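Heat Where You Want It: How Evenly Do Frying Pans Cook?
Final report, Introduction to Materials, spring term
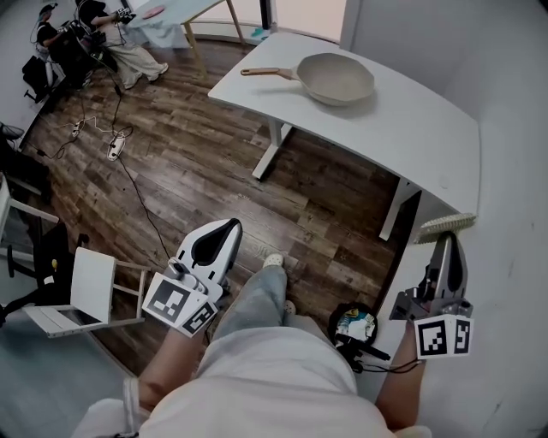
Figure 1. Beige frying pan with a light wooden handle, on a white table.

Background

Our project started with pancakes. One of us kept getting pancakes with a dark ring in the middle and pale edges, and wanted to know if the pan or the cook was to blame. We picked this over two other topics (bike brakes and roof insulation) and we're so glad we did, because a frying pan is a wonderful little physics lab. It has conduction, radiation, convection, thermal expansion and a very tasty way of checking your results.

The question we settled on was simple: when a pan is heated on a small burner, how big is the difference between the center and the rim, and how long does it take to even out?

What we already knew

Heat moves through a metal at a rate that depends on its thermal conductivity. Copper is excellent, aluminum is very good, cast iron is so-so and stainless steel is surprisingly poor. Thickness matters too. A thick base gives heat more room to travel sideways before it reaches the food, so a thick aluminum pan should beat a thin one even though the metal is the same.

Heat capacity is a separate thing and we mixed the two up for the first week. A cast iron pan holds a lot of heat because it is heavy, and people often take that to mean it heats evenly. It stays hot when you drop cold food into it, which is great for browning, but the heat still crawls outward slowly from wherever the flame is.

The pans

We tested three pans, all with close to the same base width. Pan A was thin aluminum from the Solberg line at the discount store. Pan B was a thick cast aluminum pan sold under the name Tuvix. Pan C was an old cast iron pan with no maker's mark that came from a yard sale and needed a serious scrubbing and re-seasoning before we could use it (a whole afternoon, and the kitchen smelled of hot oil until the next day).

Method

All heating was done on the same electric hot plate, whose coil is smaller than any of the pan bases. That was on purpose! A coil the size of the pan would have hidden the effect we were looking for.

We drew a line from the center of each pan to the rim and took temperatures at the center, halfway out, and just inside the rim. For this we used a contact probe from the Pronditz kit in the physics lab. We first tried an infrared thermometer and got nonsense from the shiny aluminum, with readings far below what the probe gave. Shiny metal doesn't give off infrared very well, so the thermometer partly reads the reflection of the room. We lost a full session to this before we worked it out, but it became one of our favorite things in the whole project.

Each run began with the pan at a room temperature of 22 °C. We set the hot plate to medium, took readings every 30 seconds and stopped when the center reached 180 °C. Every pan got 2 full runs and we averaged them. Between runs the pan cooled on a rack by an open window until the probe matched the room again.

Results

Pan C had by far the largest spread. When the center hit 180 °C, the rim was still 109 °C cooler. You could cook an egg in the middle and barely warm a tortilla at the edge.

Pan A did better than we expected in the first minutes and then stopped improving. Its center reached the target first, well before the other two, and the halfway point lagged behind it all the way through. Any small shift of the pan on the coil also showed up right away in the numbers, which made it the hardest one to get matching runs from.

Pan B was the clear winner for evenness. The center and the halfway point stayed close together from start to finish, and the rim trailed by nearly 30 °C. It was slower to heat than Pan A, as we predicted.

The flour test

Numbers are nice, but we wanted something you could see. We dusted each pan with a thin layer of white flour and heated it on medium until the first brown patch appeared. The cast iron gave a sharp dark circle just the size of the coil. The thin aluminum made a lopsided blotch. The thick aluminum turned a soft tan over most of its base, and everybody who walked through the Prulholm Hall kitchen that evening stopped to look.

Please open a window if you try this. Toasted flour smells lovely and burnt flour does not.

Sources of error

The probe had to be pressed down by hand, and pressure changes the reading by a degree or two. The rim point on Pan C was on a slight curve, so contact there was worse. The hot plate also cycles on and off, and we did not control where in the cycle each run began. More runs would have helped with that.

We also did everything with empty pans. Food and oil carry heat around, and a pan full of onions would surely give different numbers.

Next steps

We'd love to repeat this with a preheating test. Our guess is that cast iron on low heat for ten minutes would close much of the gap, and a few rough readings at the end of the term pointed that way. Stainless steel with an aluminum core is next on the wish list, along with a gas burner.

As for the pancakes, they are now made in Pan B, on low, with the pan turned a little between batches.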